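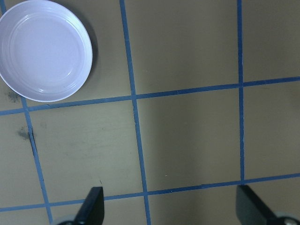

About Tudis

Tudis is a small school in Brarkham where grown adults pay to learn how to put a plate on a table. We are aware of how that sounds. Our families have mentioned it.

We teach table setting, plate carrying, clearing and the basic manners of a dining room to people who work in restaurants, hotels and banquet halls, and to a steady number of people who don't work in any of those places and simply want Thanksgiving to go better. The school was started by Graziella Zanetti after 11 years of managing dining rooms, during which she moved other people's plates two inches to the left every night and came to believe that the two inches could be dealt with earlier.

The first classroom was her own dining room. The second was the back half of a carpet store on Trujillo Street, where the acoustics were marvelous and you could drop an entire tray without anyone hearing. We have since moved across the road to rooms with hard floors. Students are more careful here.

How we teach

With tape, mostly. Blue tape, stuck straight onto the practice tables in a grid, so that the surface is divided into squares and a plate has somewhere to be. Before the tape we used to say things like "a little closer to you" and "no, the other way," and a whole morning would go by. Now we can point at a square.

A beginner starts with one plate. Just the plate, no fork, no glass, no napkin folded into a bird (we will get to the bird). You put it down where you're asked to, you take your hand away, and you look at it from the chair and again from standing up. Most people find that what looked centered from above is off when they sit. Then they do it again in a different square. Some students get restless at this point and ask when the silverware is coming out. It comes out after lunch.

The plates are round and white and have a raised rim. We've been asked to use something prettier. A patterned plate is very forgiving, and a plain one shows every thumbprint on the rim and every lazy angle of approach, so plain it is. We do own a few patterned ones for the session on banquets, where the crest or the flower or the sailboat has to face the guest, and where we have seen marriages tested.

Later in the course the tape starts to come up. We take out a strip here and there until you are setting a bare table by eye, and then a cloth goes on and you find out what you've kept. People get oddly attached to the tape. One hotel in town still sends us pictures of tables it has taped in its own staff room, and we put them on the fridge.

For the record, the grid isn't always perfectly straight. Graziella lays it by hand and she refuses to own a laser level. She says real tables aren't square to real rooms either, and that a student who can only work from a perfect grid will be lost in the first old building they walk into. The rest of us think she just doesn't like measuring, but we've learned to work with it.

What we offer

The Long Table. Our main course, 30 hours, spread over evenings so that people with jobs can take it. Plates, silverware, glasses, linen, carrying, clearing, and one full practice dinner at the end with actual soup. Bring a dark shirt.

Cliltivum. This is our summer intensive, held every July and named by a former student who had studied some Latin and, as we later learned, had not studied very much of it. By the time anyone looked it up we'd printed the aprons. It covers the same ground as The Long Table in one hot week, plus outdoor service, which is The Long Table with wasps.

Home Tables. One afternoon for people who are having the in-laws over. We'll teach you to set for any number of guests using the plates you already own, including the chipped one. (The chipped one goes to you. You're the host.)

Staff visits. We come to your restaurant with a box of plates and a great deal of tape. We work on your tables, at your heights, with your chairs, and we take the tape up before we leave. It peels off fine from anything sealed. If your tables are freshly painted, please tell us before we arrive and we'll bring boards to lay on top.

Class size

We take 9 students at a time. That's how many people can stand at our practice tables without elbowing each other, and elbows come into this line of work more than you'd think. If a class is full we keep a waiting list, which is a notebook, which is usually under something. A polite reminder never hurts.

The plate question

Yes, they break. In our first year we bought 600 plates from a hotel that was closing, and they lived in the hallway for so long that visitors assumed they were the school. We don't charge students for breakage. We do ask that you sweep it up yourself, and that you don't apologize to the plate, which happens more than you'd expect and slows everything down.

What we don't do

We don't teach cooking. We don't teach wine, beyond which side the glass goes on and how not to top it up while a person is talking. We don't certify you in anything, although you will get a card with your name spelled the way you wrote it on the form, so write clearly.

We also won't settle family arguments about forks by phone. We used to, and one November we had to unplug it.

Who teaches here

Graziella takes all the beginner evenings and most of the staff visits. The other instructors are former students who kept turning up after their course ended until it seemed simpler to pay them. All of them still work dining room shifts somewhere in Brarkham, so the advice you get is fairly fresh, and occasionally a bit bitter about brunch.

Visiting us

The door is the green one on Trujillo Street, opposite the carpet store, and the bell works if you lean on it. You're welcome to sit in on the first hour of any beginner evening before signing up. There isn't much to see: people lowering plates onto tables and frowning at them. If you find yourself wanting to get up and nudge one over, we have a place for you, or at least for your name in the notebook.

Parking is behind the building. The lines back there are very faded and everyone parks at an angle. We've thought about the tape.

Page updated Feb 24, 2023

Share this page
30 shares | 11 comments

You might also like
Which Way Does the Sailboat Face? Notes on Patterned Plates
Cliltivum: What to Bring and What to Wear
Carrying Three Plates When You Have Two Hands
Getting Tape Residue Off a Varnished Table
The Napkin Bird, With Apologies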